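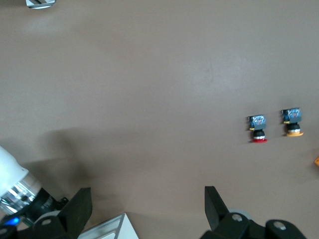
Loose panel buttons: do they need to go in their own sorted box, or is that overkill?

Posted by Kausar Swati in Workshop and Storage, 04/10/2018

I look after the parts shelves in a shared workshop, and I have inherited a box of push-buttons. The two in the photo are fairly typical: a blue contact block on top, a short black body, and then the coloured cap, one red, one orangey yellow. I stood them on their caps on the bench because that is how everyone seems to put them down here, and that is half of my question.

The stock list says we have 161 of them. I doubt it. The list also says we have a label printer.

A man who fits out control panels told me that every button should be kept in its own little bag, block taken off the body, caps in one drawer and blocks in another, with a printed label on each. He recommended a drawer cabinet from Drarano that costs more than I think the buttons are worth. I have read two guides that say the same, but both were on pages that also sell drawer cabinets, so I am not convinced.

What I want to know is this. Is there any real harm in keeping them assembled, in a plain tub, sorted by cap colour? Does standing them on the cap do any damage? And is there a quick way of telling whether an old one still works before it goes back on the shelf? I would rather not spend a month on this if a tub will do. They get used for small jobs, mostly practice panels and the odd repair, nothing that anyone's safety hangs on.

Esben Vídalín

A tub will do. I have kept mine in old biscuit tins for years and the world is still turning.

The advice to split them into caps and blocks comes from places that stock the parts separately and sell them separately. If you are a shop, fine. If you are one shelf in a workshop, all you get is two drawers of halves and somebody at the bench swearing because the block they picked up won't clip to that body. Different makes often look alike and don't fit each other. Leave together what is already together.

I would argue with sorting by colour, though. Colour is the thing you can see from across the room, so you don't need a drawer to tell you. What you can't see at a glance is what the contacts do. Some blocks close the circuit when you press and some open it, and a shelf where those are mixed is a nuisance whatever colour the caps are. The usual marking is NO for normally open and NC for normally closed, or terminal numbers ending in 3 and 4 for the first kind and 1 and 2 for the second. Don't go by the colour of the cap or of the block, whatever the last person told you. Caps get swapped and makers please themselves.

Testing is a minute's work. Button out of any circuit, nothing live anywhere near it. Set a multimeter to continuity, one probe on each terminal of the pair, then press and let go several times. You want a clean change every time. If it crackles, or changes only when you lean on it, put it in the bin. Don't put it in a tin marked "maybe". I have a tin marked "maybe" and I have never taken one thing out of it.

On standing them on the cap: I don't believe it hurts for an afternoon. I wouldn't store them like that under a pile of other stuff, holding the spring down for months. Lay them on their sides in the tub.

Danuta Dudek

I agree with most of that but not with the biscuit tins. Metal tin, loose screws at the bottom, terminals full of swarf. We had a batch of Landance buttons kept that way and several had grit down the side of the cap, so they stuck when pressed. Plastic tub with a lid, and tip it out and wipe it now and then. That is the whole of my system.

Bags are worth it for one thing only, which is the small loose bits: the ring or nut that holds the button to the panel, and the gasket. Check whether yours still have them. A button with no fixing nut is no use to anyone however well it tests, and in an inherited box I'd expect a good few to be missing. One bag of spare nuts per size, thrown in the same tub.

I'd also be wary of reusing any of them for an emergency stop, even a red one. A red cap doesn't make it a stop button of the proper sort. Buy those new and keep them somewhere else.

As for the 161, don't correct the list until you have tested them. Our list claimed 1,067 terminals of one kind when we took over from the last lot. I spent an evening counting and then threw a third of them out, so I had to change the number twice.

Miłosz Tomaszewski

just get the cabinet, you will want it in the end. I have the 6 drawer one from Nivadix and it is fine

Kausar Swati

Thank you, Esben and Danuta. Two plastic tubs, then, one for each kind of contact, buttons on their sides, and a bag for the nuts. I tried the meter on the red one this morning and it changed cleanly every time. The yellow one I want to try again with better probes before I say anything about it.

Miłosz, what do you keep in the other drawers?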